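Rechercher dans le magazine OK Rubriques Archives

ATELIER ET PETITE MÉCANIQUE

Le casier et la plaque perforée : trier les écrous en petite série

Le tri de la boulonnerie occupe peu de place dans les gammes de fabrication. Il figure en général sur une seule ligne, entre le lavage et le montage, sans temps alloué. À l'atelier Flarkow, qui assemble des raccords et de petites brides de serrage, cette ligne a été remplacée en août par une fiche de poste complète. Le poste comprend un établi recouvert de bleu clair, un casier en plastique à petites cellules et un bac en acier inoxydable à fond perforé.

Le principe est ancien. Les pièces nues sont étalées dans le bac métallique, où elles peuvent s'égoutter et être examinées. Elles sont ensuite rangées une par une dans le casier, chaque cellule recevant une seule pièce. Le mouvement inverse existe aussi : lorsqu'un lot doit repartir au lavage ou au contrôle, le casier est vidé dans le bac. 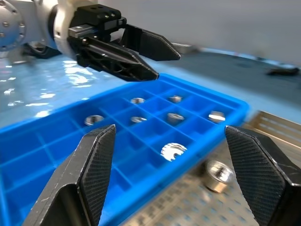 La cloison fait l'essentiel du travail. Dans une boîte ordinaire, les écrous s'entrechoquent, les arêtes de l'hexagone marquent les faces voisines et les filets ramassent des particules. Pour un écrou brut de catalogue, ces défauts restent sans conséquence. Pour un écrou poli destiné à rester apparent, ils entraînent un rebut. Flarkow a relevé 30 rebuts pour marquage sur un lot de 600 pièces livrées en vrac, et aucun sur le lot suivant, transporté en casier.

La hauteur des cloisons demande un compromis. Trop basses, elles laissent passer la pièce au moindre choc ; trop hautes, elles gênent la prise, surtout pour les petits diamètres. La règle retenue par l'atelier est simple : la pièce posée à plat doit rester sous le rebord, et deux de ses pans opposés doivent demeurer accessibles. Une cellule carrée convient mieux qu'une alvéole ronde, car elle laisse un dégagement dans les angles.

Le remplissage ne suit pas toujours un ordre. Pour un comptage, on procède par rangées complètes. Pour un tri par aspect, l'opérateur peut laisser des cellules libres entre deux familles de pièces - cette pratique est critiquée par les magasiniers, qui y voient de la place perdue, mais elle limite les confusions lors de la reprise du poste.
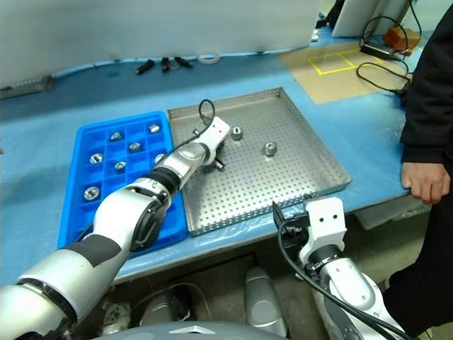 Sept écrous répartis dans le casier bleu, deux autres dans le bac en inox perforé.

Le bac perforé appelle d'autres remarques. Son fond percé à intervalles réguliers laisse passer les liquides et les poussières, et réduit la surface de contact avec la pièce. Il présente aussi un inconvénient connu : une rondelle mince ou une vis courte peut s'engager dans un trou et y rester. Le fabricant Clorkby, qui fournit le modèle essayé pour cet article, recommande un perçage inférieur au tiers de la plus petite dimension à retenir. Nous n'avons constaté aucun coincement avec des écrous, sur 754 manipulations.

Le rebord a son importance. Un écrou posé sur chant roule peu, mais une pièce cylindrique parcourt facilement toute la longueur du bac si l'établi n'est pas de niveau. Un bord relevé sur les quatre côtés suffit à l'arrêter. Il complique en revanche la prise des pièces immobilisées contre la paroi, qu'il faut ramener vers le centre avant de les saisir.

La position relative des deux contenants a été discutée plus longuement que leur forme. Trois dispositions ont été essayées : l'une derrière l'autre, superposées en gradin, côte à côte. La dernière a été conservée. Elle raccourcit le trajet, garde les deux fonds à la même hauteur et permet de travailler des deux côtés du poste sans croisement.
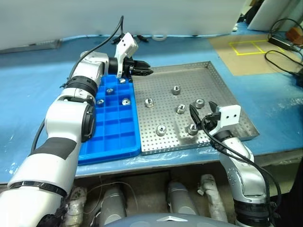 N° 754 - 23 septembre 2019

Reste la question de la répartition dans le bac. Des pièces dispersées se saisissent plus vite que des pièces groupées, à condition que l'écart soit suffisant pour passer les deux mors d'une pince. L'étalement se fait donc avant le tri, et non pendant. Sur le poste de Flarkow, la consigne est de ne jamais verser plus d'une poignée à la fois, même si le bac pourrait en recevoir davantage.

Chez Kurup, sous-traitant en décolletage, la cadence est différente : 3,000 pièces par poste, avec un casier échangé dès qu'il est plein. Le responsable du magasin y refuse les casiers teintés dans la masse, dont la couleur varierait d'une livraison à l'autre. Flarkow les préfère au contraire, le bleu vif offrant un contraste net avec l'acier. 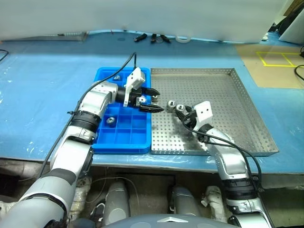 L'entretien du poste tient en peu d'opérations. Le casier se lave à l'eau tiède additionnée d'un détergent neutre, puis sèche retourné. Le bac supporte un dégraissant alcalin et doit être rincé des deux côtés, les perforations retenant les résidus. Le fond est le premier endroit à surveiller : une trace grisâtre comme celle qui s'étend ici dans l'angle inférieur gauche du bac justifie un essuyage au chiffon blanc, afin de savoir si le dépôt se détache ou si la surface est atteinte. Le film plastique transparent de l'établi se change lorsque ses plis deviennent assez marqués pour faire basculer un contenant. Fimgate propose des films prédécoupés ; un rouleau ordinaire, tendu et pincé sous le plateau, donne un résultat équivalent.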